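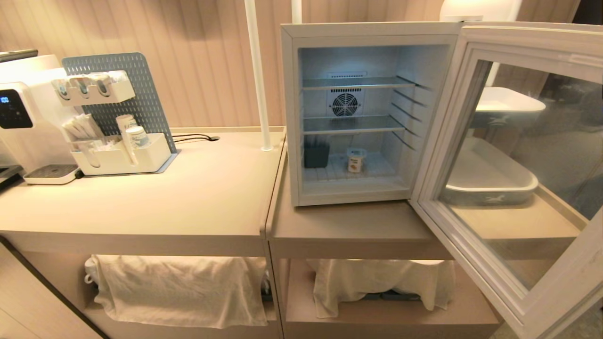 Inicio | Programa | Apuntes | Prácticas | Calendario | Contacto

Curso de servicios de oficina y atención al visitante
Apuntes de la unidad 7: El punto de bebidas
Profesor: Deepak Pant
Versión del 26/05/2023

1. Qué entendemos por punto de bebidas

En este curso llamamos punto de bebidas a una superficie pequeña donde una persona puede servirse agua y guardar o tomar algo frío, sin entrar en una cocina. Normalmente tiene un dispensador, vasos, una nevera pequeña y los accesorios de consumo. El edificio Mirbridge, donde haremos las prácticas, tiene uno en cada planta.

La palabra "office" se usa en España para el cuarto entero. Yo prefiero no usarla en los apuntes, pues algunos alumnos la confunden con "oficina".

2. Orden de la superficie

La regla general es que las cosas se colocan según el orden en que la mano las necesita. Primero el vaso, después el agua, después la pajita o el agitador. Si el vaso está lejos del dispensador, el usuario cruza los brazos delante de otro usuario y se producen derrames.

Los vasos se guardan boca abajo. Un estante con huecos redondos es muy práctico para esto, y si va montado sobre un panel perforado deja libre la encimera. El panel permite también cambiar la altura del estante cuando se compran vasos más largos. En la práctica de marzo el grupo Drisia puso el estante tan bajo que no se podía sacar el vaso sin inclinarlo. Hay que probar con la mano antes de fijar.

Las pajitas y los agitadores envueltos se ponen de pie, en una caja abierta por arriba. No se mezclan envueltos y sin envolver.

3. El dispensador de agua

La bandeja de goteo se vacía al comienzo y al final del turno. La rejilla se saca, se lava con jabón neutro y se seca con paño antes de ponerla otra vez. El panel de control se limpia con paño apenas húmedo, nunca con pulverizador.

El cable debe ir por detrás de los objetos y bajar por el pasacables de la encimera. Un cable que cuelga por delante del mueble es falta grave en la evaluación.

4. La nevera pequeña

Una nevera de este tamaño pierde el frío muy rápido. Cuando se hace el repaso se abre la puerta una sola vez, se mira todo y se cierra. Puntos que se revisan:

- fecha de los yogures y otros lácteos
- recipientes cerrados y con nombre
- rejilla del ventilador libre, sin nada apoyado en ella
- junta de la puerta limpia
- cristal sin marcas de dedos, por los dos lados

La temperatura recomendada en este curso es de 5 grados. Se anota en la hoja Singhal, que está en la carpeta de cada planta.

5. Los estantes inferiores

Lo que se guarda debajo de la encimera puede cubrirse con un paño blanco. El paño se cambia cada semana y no se usa para secar. Los productos de limpieza no van en estos estantes.

6. Práctica y evaluación

Cada pareja prepara un punto de bebidas completo en 35 minutos. Traigan la ficha Darnell ya rellenada con el dibujo de la distribución. La lectura previa empieza en la página 88 del manual.

Para pensar antes de la clase: ¿dónde pondrían ustedes la papelera, si la puerta de la nevera abre hacia la derecha?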